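Cellham House - Bedroom Checklist, Room 29
Walked by: Elspeth MacRitchie
Copy to: Valter Strömberg, who will say the list is too long

1. Exits and walkways
Door opens fully: yes.
Path from bed to door clear: mostly.
Comment: Please, people, shoes. Everyone thinks they know their own floor in the dark, and the December accident book begs to differ. 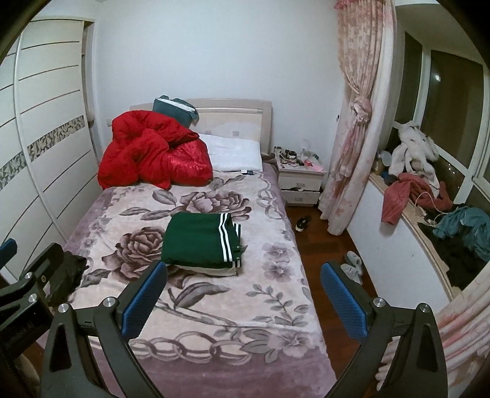
2. Bedside area
Nightstand stable: pass. Drawers closed: fail. The lower one has been left ajar at exactly the height a shin prefers. The top is also full, with cables in among the small boxes and a plastic bottle, and I would like the liquids and the cables to see less of each other. Slippers on the floor by the bed - move them against the wall or wear them.

3. Electrical
Outlet covers intact: pass.
Extension cords: one, a Gromano, rated 700 watts. Not to be used for the heater, however cold you say it is.
Smoke alarm tested at 7 a.m.: pass. Apologies to Room 28.

4. Bedding and linens
Heater distance from bedding, minimum 100 cm: pass, now that the heater is back in the closet.
Blanket clear of the floor on the walking side: check nightly. 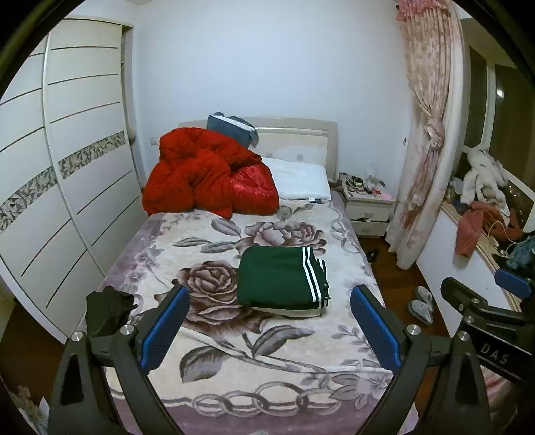

Spare covers should go in the wardrobe when they're not in use. The red comforter has been heaped up by the pillow again, and a heap that size slides off sooner or later - usually onto the walkway from item 1. Folded clothes on the bed are fine until bedtime. I have marked the green one with the stripes as a pass, mainly for the quality of the folding.

5. Wardrobe
Doors slide without sticking: pass, with a noise.
Nothing stored on top: pass.
Comment: Azar have the work order for the noise, number 1424. They have had it for a while.

6. Follow-up
Drawer, shoes, cables: occupant, by tonight.
Comforter: occupant, again.
Florell to replace the window latch when the part comes in.

Signed: E. MacR.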